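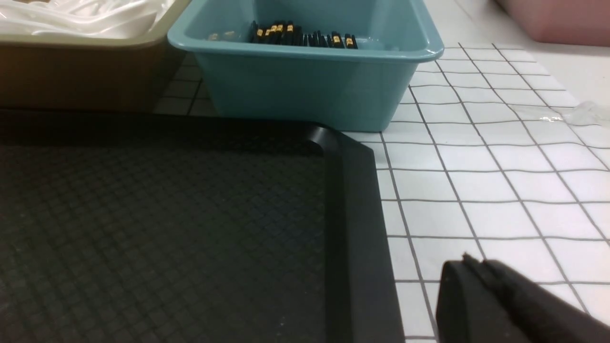

摆餐具课题的工作台,夹爪停在黑色托盘右侧。

Gotau学生机器人社 第二期进展报告
提交:Fimero教育基金
执笔:Floor Vanhove(Kernia中学技术课教师)

先说最让我们高兴的事:同学们定下的“一人份餐具”任务,机械臂已经能从头做到尾了。碗、勺、味碟、筷子,四样东西从收纳盒里取出来,放到黑色托盘上。还做不到次次都成,筷子尤其让人揪心,可是第一次完整做完的那个下午,整个教室都在喊,隔壁班的老师还推门进来看了一眼。

一、本期做了什么

上一期报告交出去的时候,我们还停留在抓方块。那是练手,大家很快就嫌没意思了。Kobe Segers在社里提议换成餐具,理由很朴素:方块六个面都差不多,餐具每一件都有自己的脾气。讨论了两次活动课,最后选了中式的一套,因为里面有筷子,又细又滑,还要成双,谁都想试一试。

任务定下来以后,我们把流程拆成四步:放碗,把勺子搁进碗里,放味碟,最后放一双筷子。每一步都先由同学遥控机械臂示范,录下来,再拿去训练。到本期结束,四步合起来的完整示范存下了56段,全部由同学自己操作,我和Hanneke Prins只在旁边看急停按钮。单独练某一步的短示范更多,约100段,质量参差不齐,有一部分是新成员的第一次上手,我们舍不得删,单独放了一个文件夹。

碗是进步最快的一步。碗叠在一起,夹爪要捏住最上面一只的碗沿提起来,不能把下面的也带走。起初示范的同学都从正上方下手,后来Kobe那一组改成斜着进,先碰到碗沿外侧再合拢,效果好了很多。这个办法是他们自己试出来的,我很想在这里记一笔!

勺子的麻烦在于它们是一堆,没有固定朝向。有的凹面朝上,有的侧着,有的把柄翘得老高。社里为此吵过一次:要不要事先把勺子排整齐?主张排整齐的同学说这样数据干净;反对的同学说,厨房里谁会给机器人排勺子。最后投票,乱放的一方赢了。代价是练得慢,但模型见过的样子也多,现在换一种堆法它还能应付。

味碟扁,边又浅,叠起来以后缝隙很窄,一不留神就夹起两只。同学们在指尖贴了薄硅胶垫,又放慢了合拢的速度,夹双的情况少了,还没有绝迹。

二、人员和分工

本期登记在册的成员有17人,分成示范、训练、场地三个组,每月轮换一次。轮换会拖一点进度,我们仍然坚持,因为只写代码不碰机器,或者只碰机器不看数据,都太可惜。

场地组这一期特别出力。收纳盒的位置、灯光角度、相机固定架都归他们管,他们还写了一份两页纸的开工检查表,贴在门背后。有一条写着“托盘有没有被谁借去端蛋糕”,据说是有来历的。

Valquíria Nogueira是本期新来的校外辅导员,平时在Hoekstra公司做装配线调试。她每次来只待一个多小时,讲得很少,常常把鼠标还给学生,让他们再看一遍录像。训练组学会逐帧对比成功和失败的示范,就是从她那里开始的。

三、筷子

这一节单独写,因为它占了后半期将近一半的活动时间。

难处有三层。夹爪伸进盒子以后,要从一把筷子里只取出一根;取出来以后筷子会在指间转,角度说变就变;放下时两头不会同时着盘,后着的一头一弹,位置就偏了。我们原来的要求是两根并排放在味碟右边,照这个标准,大多数尝试都不合格。

Riet Dierckx把录像整理了一遍,提出把“放进托盘”和“摆整齐”分开计分。这个建议改变了大家的心情。原来一晚上下来全是失败,分开以后就看得出,取筷子这一步其实已经相当可靠,差的是落盘的最后一小段。比如一根横在味碟后方,另一根压在味碟底下,过去我们只记一个叉,现在会记成“已入盘,未摆正”,并写明偏在哪里。
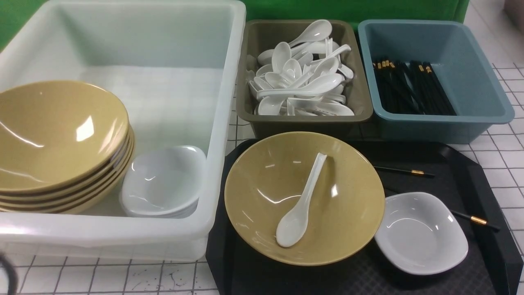
筷子为什么不换成一次抓一双?

我们试过。两根一起夹,指尖受力不匀,经常在半路滑掉一根,所以目前还是一根一根地取,等新的指尖垫做出来再重新比较。

四、经费使用

本期支出3,015欧元,在批准的额度之内。最大的一笔是夹爪备件和一台二手训练主机,其次是相机固定架、硅胶垫材料和餐具收纳用的盒子。铺台面用的白色格纹面也从这一项里出。票据由Hanneke Prins汇总,已随本报告一并寄出。

原预算里的外出参观没有动用。Hoekstra同意让我们免费参观一次装配车间,只是时间要排到考试之后,我们希望把这笔钱转作下一期的耗材,请基金会批示。

五、遇到的问题

训练主机的散热不好,连续跑到晚上会自己降速。我们现在改成放学后启动,第二天早上八点由值日的同学来看结果。听起来土,同学们倒很喜欢,早上那几分钟门口总是挤着人。

线缆管理还需要改进。机械臂转到某些角度会拖到线,场地组已经画了新的走线图,准备做一个可以滑动的吊架。

再有就是数据命名。前几周每个组各用一套写法,合并的时候闹了不少笑话,“最终版”后面还有“真的最终版”。现在统一成组别加步骤加序号,旧文件也由训练组改完了。

六、下一期计划

首先把筷子的落盘做稳,方案有两个:换带浅槽的指尖垫,或者让夹爪在松开之前先贴着盘面轻轻推一下。两组同学各做一个,用同一份计分表比较。

之后想试两人份。第二套餐具会让托盘一下子变挤,放置的先后顺序可能要重新考虑,Kobe已经在白板上画了好几种排法,每一种都有人反对。

12月我们打算在校内开放日做现场演示,让来访的家长和小同学用遥控手柄各放一只碗。Riet负责编一份给初学者看的说明,争取控制在一页之内。欢迎基金会派人来看,也欢迎亲自上手放一根筷子。

随本报告寄出的附件有:票据汇总、分步计分表、开工检查表。示范录像体积较大,需要的话请与Floor Vanhove联系,我们会另外准备硬盘。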